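Call for participants: simulated manipulation open day, Ludbridge

Ludbridge is looking for 39 participants for its spring open day on robot arms and household furniture. The event is run jointly with Livovar, which supplies the simulation software, and takes place at the Zirthorpe site. Applications close on 2024-03-08. Joining details are sent to successful applicants in the week after that.

What the day consists of

The morning is a demonstration of door and drawer tasks, run in simulation on the large screen in the ground floor room. Operators from the Bodnár group will start each task, stop it on request and show the joint values alongside the view of the arm. The library in use holds 62 cabinet models. Participants may ask for any of them to be loaded.

In the afternoon, participants work in pairs at a desk with a keyboard and a hand controller. Each pair is given 5 tasks, all of the same type: bring the gripper to a handle, make contact, and open the door or drawer it belongs to. Attempts are logged automatically. After each task both members of the pair fill in a short form on how easy the arm was to direct and whether the view on the screen was good enough to judge the distance to the handle.

Who can apply

Applicants must be 18 or over and able to attend for the full day. Experience with robots or programming is not needed, and half of the places are kept for people who have neither. Applicants who took part in the January session may apply again but will be placed on the reserve list first. Normal or corrected eyesight is required for the desk work. The desks can be raised and lowered; please state on the form if you need this.

Payment and travel

There is no fee for attending and no payment for the desk session. Travel by bus or standard class rail is refunded on production of a ticket. Lunch is provided. Parking at Zirthorpe is limited to 2 visitor spaces, which must be booked.

Data

The logs record controller input, arm position and time. No sound or video of participants is kept. Forms are stored under a desk number. Participants may withdraw their results up to the end of the day by giving that number to the operator.

The task set

All afternoon tasks use upright handles on cabinets standing on the floor. The arm approaches from the side and the fingers must reach the recess of the pull before any opening motion is tried. Contact with the door face counts as an attempt. 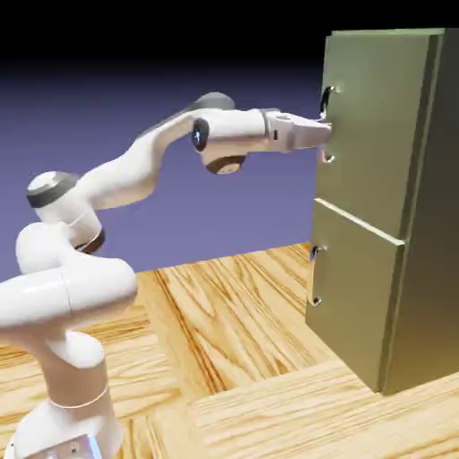
One point came back on the forms in January: the upper door was the easier of the two to reach, but I lost track of how deep the fingers were in the recess and would have liked a second view from above. A second view will be available at every desk this time and can be switched on or off by the pair.

How to apply

Use the form on the Zirthorpe visitor page and choose "open day, desk session". Give your name, a contact number and any access needs. Those who want to see the morning demonstration only should choose "open day, visitor" and need not fill in the second page.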